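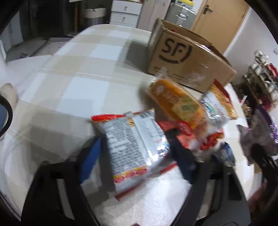
Grażyna Chmielewska
Writer, baker and keeper of the snack table

17 December 2024

It's parcel season at my house, and the big table has disappeared! Well, the checked cloth still shows around the edges – the white, blue and beige one I put out every December – but there's a heap of packets on it and I've been grinning at it since breakfast. Shiny silver, orange, red, yellow, all those colors shouting over each other. I love a pile of snacks. I love it more than I love most of the snacks.

If you've only been reading since I moved the blog over, the parcels go to my niece and her roommates in Dritgate, which is 476 miles away and (according to her) a desert when it comes to decent crunchy things. The first one was a shoebox with a sweater in it and a few packets stuffed around the sleeves so it wouldn't rattle. She thanked me for the packets and forgot to mention the sweater. So now I send snacks, and it's been seven years of it, and I've gotten a lot better at the job.

Everything comes out on the table before anything goes in a box. I used to pack straight from the shopping bags and I'd always end up with all the salty things in one parcel and a second one that was nothing but wafers. Spread out on a cloth you can see what you've got. You also find the thing you bought twice, and the thing you meant to keep for yourself, which gets moved quietly to the kitchen counter.

Then every packet gets turned over. The fronts are gorgeous but the backs are where the useful stuff is, and I've become a real fan of the back of a packet. There's the barcode, the block of tiny print, the seam running down it, and somewhere in there, if the maker is feeling generous, a date you can read without taking it to the window. One of the roommates can't have sesame, so I read the ingredients too, every time, even on things I've bought before. Recipes change. Last March a cracker we'd all been eating forever suddenly had sesame oil in it, and the only reason I caught it was that I'd flipped the packet over out of habit.

Anything with sesame goes to the left end of the table and stays home with us. Anything that needs eating before New Year goes in the bowl by the door for whoever's passing. The rest is cleared for travel!

Most of this year's haul came from Rostami, the grocery on the corner past the bus station, and if you've never been, go hungry and take a big bag. They moved the noodles and the crunchy noodle snacks to the front in the fall and I have no self-control around that display. I went in for tea and rice flour. I came out with tea, two armloads of snacks and a jar of pickled lemons, and I had to go back the next day for the rice flour.

The other half is from the Cerkalari stall at the winter market, where the lady lets you pick and mix from the crates and knocks a little off if you take the packets with bent corners. Bent corners are fine. A bent corner has never hurt anybody's supper. What you do want to check is the seal, and I do that with a gentle press on the sides. A good sealed packet pushes back a bit, like a tiny pillow. If it goes flat and sighs at you, put it aside and eat it that evening with your feet up.

Now for the packing, which I could talk about all day.

The heavy flat things go on the bottom: bars, noodle bricks, anything in a firm wrapper. Long packages go in on the diagonal, and it's amazing how often something that refuses to fit along the side of a box will drop right in corner to corner. Puffy bags go on top and they do the work of bubble wrap, so I don't buy bubble wrap at all anymore. Loose candy fills the gaps. I don't like to tape packets together (the tape pulls the print off and sometimes the foil with it), but I will put a rubber band around a stack of thin ones so they don't slide.

Please don't squash the air out of bags to make room. I did it one year, very pleased with myself, a pinhole in every bag and all of them pressed flat as envelopes, and what arrived in Dritgate was a box of stale crumbs. She ate them over soup. She's a good girl.

My limit is 1550 grams a box, and I weigh on the kitchen scale with the lid folded shut and the card already inside. The card counts! I was over by the weight of a card once and had to open everything up at the counter with a line behind me. There'll be four boxes this time, one each for the girls, and I try to make them fair without making them the same. Everybody gets something spicy, and something sweet they'll fight over. After that I just go by personality. The one who studies at night gets the noodle things. The one who says she doesn't like sweets gets sweets, at the bottom, under a respectable layer of crackers.

I also tuck in a little list, handwritten, with my opinions on it. "Eat this one cold." "Better than it looks." "Do not open near a keyboard." They tape the lists to the fridge and send me corrections, and I've had some very rude messages about my feelings on licorice, which I stand by.

A few of you asked what I do when I can't read a label in the language it's printed in. My neighbor's son in Jastbridge helps with a couple of them, and for the others I ask at the shop while I'm still standing there with the thing in my hand. If I get home and I'm not sure, it doesn't go in the sesame-free box. It goes in me.

So that's the evening ahead: the rest of the heap to flip and read, a pot of that tea I went out for, and the radio on. The cloth will need a good shake afterward, and a wash too, probably – there's always one packet that sheds red spice dust through a seam. I'll post the full lists once the boxes have landed, so nobody's surprise gets ruined (hello, Dritgate, I know you read this). If you've got a favorite crunchy thing I should be hunting for next, leave it in the comments, especially anything with lime. I have room in the bowl by the door.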